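Liste Clunance – entretien du linge et rangement
Re: Housses en toile, plis et couvre-lits imprimés
Par Costel Bucur, le 12/9/21

Bonjour à tous,

Je réponds point par point au message de Rodica, que je garde ci-dessous parce que le fil a été coupé dans l'archive.

> Rodica Costache a écrit :
> Je range la chambre du fond à Zellik : deux lits, une armoire
> à persiennes, un meble bas sous la fenêtre (meuble, pardon).
> J'ai des sacs en toile écrue pour les couvertures d'hiver et je
> ne sais pas quoi en faire entre deux saisons. Pliés, ils marquent.
> En boule, ils prennent toute une étagère. Autre question : peut-on
> poser un sac en toile brute sur un couvre-lit imprimé sans abîmer
> l'impression ? Et quel grammage choisir pour les remplacer ?
> Iulian me dit 200, le vendeur me dit 400.

1. Grammage

Les deux chiffres sont défendables, ils ne concernent pas le même usage. Une toile de 200 g/m² convient pour des draps, des taies, un plaid fin. Elle se plie en quatre sans épaisseur excessive. À 400 g/m², le sac tient debout et supporte une couette, mais les coutures d'angle deviennent dures et le pli central reste marqué après quelques mois. Pour des couvertures de laine je prends du 400. Pour le reste, du 200, et je rejoins Iulian.

Les sacs Yook que plusieurs d'entre vous utilisent sont en armure toile simple. Les miens ont perdu en longueur au premier lavage, à prévoir si la couverture entre juste.

2. Frottement sur un imprimé

Poser n'abîme rien. Traîner, si, à la longue : une toile brute est abrasive, et sur un fond crème à motifs bleus l'usure se voit d'abord dans les aplats foncés. On soulève donc le sac par un angle, on le laisse pendre, puis on le repose. Vérifier aussi l'envers des coutures – un fil d'arrêt en nylon coupé trop court accroche le coton.

3. Pliage

Vider le sac, le retourner, secouer dehors. Prendre un coin du fond, lever jusqu'à ce que la toile retombe sous son propre poids, lisser les deux lés l'un sur l'autre, puis rouler depuis le fond vers l'ouverture. Rouler évite le pli central dont parle Rodica. Aurel Lazăr préfère plier en trois et intercaler une feuille de papier sans acide ; c'est correct mais plus long.

À l'étape du coin levé, le haut du sac est encore froissé, cela n'a pas d'importance :

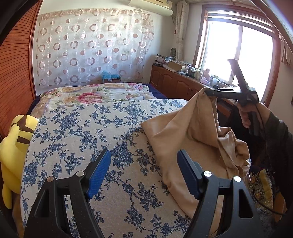 4. Où les mettre

Dans une armoire à persiennes, l'air circule : rouleaux debout, en bas, sans housse plastique. Je déconseille le dessus d'un meuble placé sous une fenêtre. La toile écrue jaunit de façon inégale à la lumière, et ce genre de surface finit toujours par recevoir des cartons et des flacons.

5. Lavage

À 30 degrés, sans assouplissant, séchage à plat. Je n'ai pas essayé le savon Ernura, si quelqu'un l'a fait sur de la toile non blanchie je veux bien le résultat.

Rodica, peux-tu donner les dimensions de tes couvertures pliées ? Sans cela je ne peux rien dire sur la taille des sacs.

Costel

Messages récents de la liste
– Persiennes d'armoire : dépoussiérage sans démontage (Grigore Manole)
– Re: Papier sans acide, quel format ? (Aurel Lazăr)
– Rideaux voilage, ourlet qui gondole
– Re: Re: Sacs Yook, retrait au lavage (Iulian Pop)
– Inventaire du linge de janvier, modèle de fiche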